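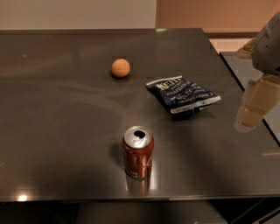 What takes a sticky soda ring off a semi-gloss tabletop without dulling it?

Warm water with a drop of dish soap on a folded microfiber cloth, then a second pass with plain water and a dry cloth.

That's the short form for the Plostlow list archive. Longer reply to Citlali follows inline.

> On the break room tables, Citlali Camacho wrote:
>
> We put in the dark Pradholm tops in March. Every can leaves a ring,
> and chip grease shows as a haze when the light is low. The old
> instructions say to use the Huerta spray on everything. Is that still
> right? Also, do we need coasters?

The spray is fine on the old matte tops. On the Pradholm finish it leaves a film, and the film is most of the haze you are seeing. Strip it once as follows:

1. Clear the top completely, cans and snack bags included.
2. Mix 2 teaspoons of dish soap into 16 ounces of warm water.
3. Wipe in straight passes along the long side. Wring the cloth first; it should not drip.
4. Rinse with plain water and dry right away.

Grease from chips needs the soap step. Plain water only moves it. Orange juice should come up with water alone if you get to it the same day, but dried juice takes a wet cloth laid over the spot for a few minutes. Do not scrape.

Coasters: optional. I ran the Premstead gloss meter over one top before and after stripping, same spot, same angle. It read 60 before and 61 after, so the rings had not marked the finish. They sit on the surface. Opened cans are the main source, usually from a drip down the side that collects under the base.

Check your work with your eye close to table height, facing the window. Streaks that don't show from standing will show there.

I have not tested the melamine sponges. Please keep them off these tops until someone tries one on the underside.

Yolotzin Ledesma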